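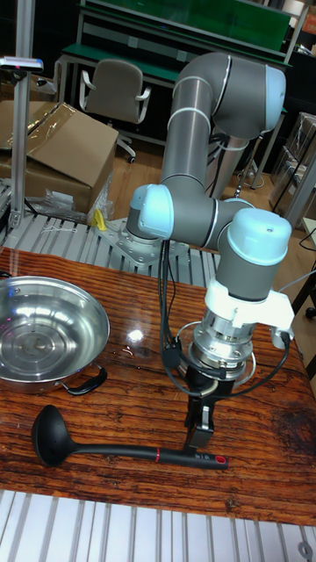 Pisik estrena su rincón del cucharón

La sala de cocina de Pisik ya tiene mesa nueva, y da gusto verla: madera de veta muy marcada, con tonos rojizos y un brillo que recoge toda la luz del techo. Es la primera pieza del proyecto Gestulel, que quiere reunir en un mismo sitio los utensilios de servir de toda la vida y enseñar a usarlos con calma, ¡que buena falta nos hace!

El arranque es sencillo y muy apetecible. Acero inoxidable bien pulido a la izquierda y, delante, el protagonista: un cucharón negro de cazo ovalado y hondo, mango largo y remate rojo. Dentro de nada habrá sopas, cremas y guisos para llenarlo, con un programa de 11 sesiones que empieza en mayo.

La respuesta ha sido estupenda. La convocatoria recibió 1,791 solicitudes, una cifra que ha dejado con la boca abierta a todo el equipo, y el fondo de recetas que acompañará a las clases suma ya casi 3,000 fichas, muchas enviadas a mano desde los pueblos de la comarca.
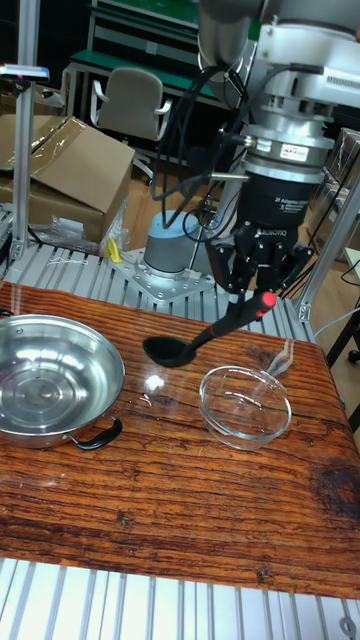

Del fuego al cuenco

La primera sesión estará dedicada al gesto de servir: cómo inclinar el cucharón, cuánto llenarlo y cómo llevarlo hasta el plato sin dejar un reguero por el camino. Para eso se ha elegido un cuenco de vidrio transparente, redondo, que permite ver el caldo por los cuatro costados y distinguir las capas cuando lleva verdura o fideos.

Habrá grupos de cinco personas, cada uno con su turno en la mesa. McAlister se encarga de los caldos y Brikness pone las verduras de temporada (¡ojo a la crema de calabacín, que promete!). Al terminar cada clase se prueba todo, y quien quiera puede llevar su propio cucharón de casa para compararlo con los demás.

La inscripción para las plazas libres sigue abierta en el mostrador de Pisik. 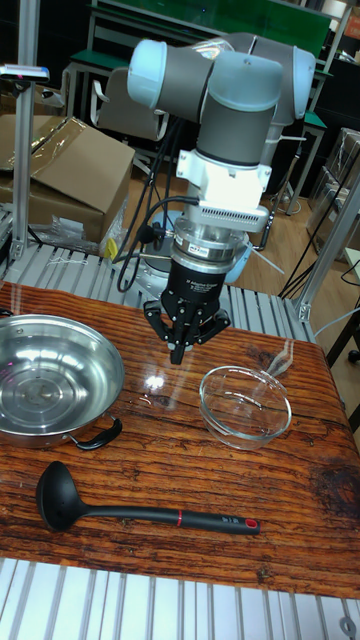
Redacción de Gestulel | 8/2/21

El vidrio se quedará en la mesa durante todo el programa, junto al acero y al cucharón negro. Las recetas de la primera sesión se repartirán impresas a la entrada.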